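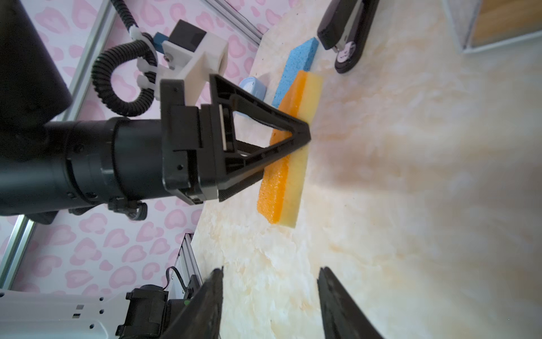
Black gripper closed on a kitchen sponge.

Rowing gyms should stop pretending every class has to be a race. There, said it. I've been going to the Flitthorpe studio for two winters now and I like the place, I like the people, I pay on time. But the leaderboard has got to go. Or at least get turned off sometimes.

Quick background. Flitthorpe runs the Clorimholm program, same as the Melnyk studio across town. 30 minutes on the machine, screen up front, everybody ranked the whole way through. Your name goes up, your name goes down. Mostly down in my case.

Fine for some. The fast people love it, and good for them. But watch the new folks in November, when the intro deals start. They see their name at the bottom and yank the handle like they're starting a lawn mower. Form gone in two minutes. Back all rounded, arms doing everything. The coach says "long and slow" and the screen is yelling the oposite. Guess which one wins. 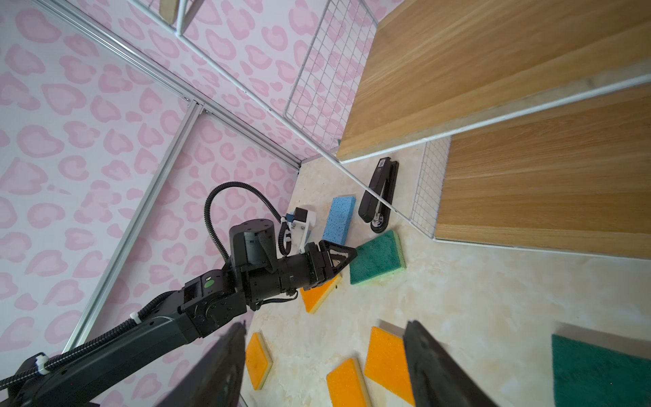 And it's not only the beginners. My best 30 minute piece was a while back now, before I ever joined a studio, on an old machine at my apartment complex with no screen except the little one. Steady pace, radio on. I haven't matched it since because I go out too hard every single time. My fault, sure. But I'm paying somebody to help me not do that.

The answer I get is always that people want competition. Some do. Then give them the evening classes - plenty of those. I'm asking for the 7 a.m. one. One class, no ranking, just your own stroke rate and the coach walking around fixing elbows.

Rarent, the little gym I tried when I was traveling, does it this way. Dark screens, coach counts out loud. Room was full. I rowed 3,160 meters in the first block without once looking sideways, and my back felt okay the next day, wich is rare.

Melnyk won't change, they just bought a bigger screen. Flitthorpe might. If you row there, put a note in the box by the front desk. I've put in 2 already and they know my handwriting.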